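Old pewter and odd spoons wanted at Wunuswood valuation day
September, by our Noltow correspondent

If you have a tankard at the back of the cupboard, or a box of spoons that came down from a great-aunt and has never been looked at since, then Saturday might well be the day to fetch it out. The Wunuswood collectors' club is holding its autumn valuation day at the old chapel hall in Hondwood, and everyone is very welcome, whether they know a hallmark from a scratch or (like me) don't.

Members will be looking at pewter, plate, small silver and brass, with a separate corner for pottery marks. Doors open at 10 and it costs £4 for up to three pieces.

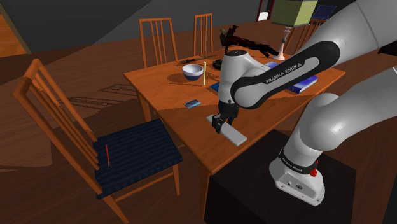

A Franka Emika arm over a wooden table.

Last year's event brought in 396 pieces, and the queue went right round to the Carbone tea rooms, so do come early if you can. The oldest thing on the day was a little pewter porringer, bought at a jumble sale in Noltow for 70 pence and much admired by all!

The club does ask, very kindly, that you leave the polish alone beforehand, as a rubbed mark is terribly hard to read.

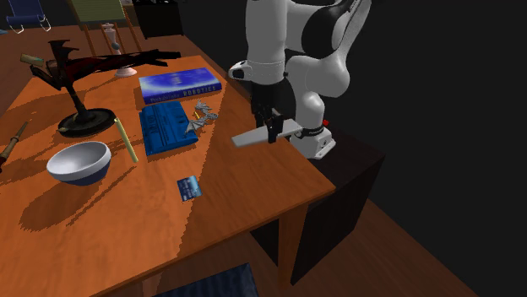
The table with its wood grain and hard shadows.

Parking is behind the hall, and the number 19 bus stops at the gate.

Comments (3)

tinlid: Is it all right to bring a teapot with no mark at all? The lid has a lovely acorn on it.

Hondwood Hettie: Took my candlesticks last time, they were ever so patient with me. Lovely cake too.

brassmonkey: Will there be anyone for clocks?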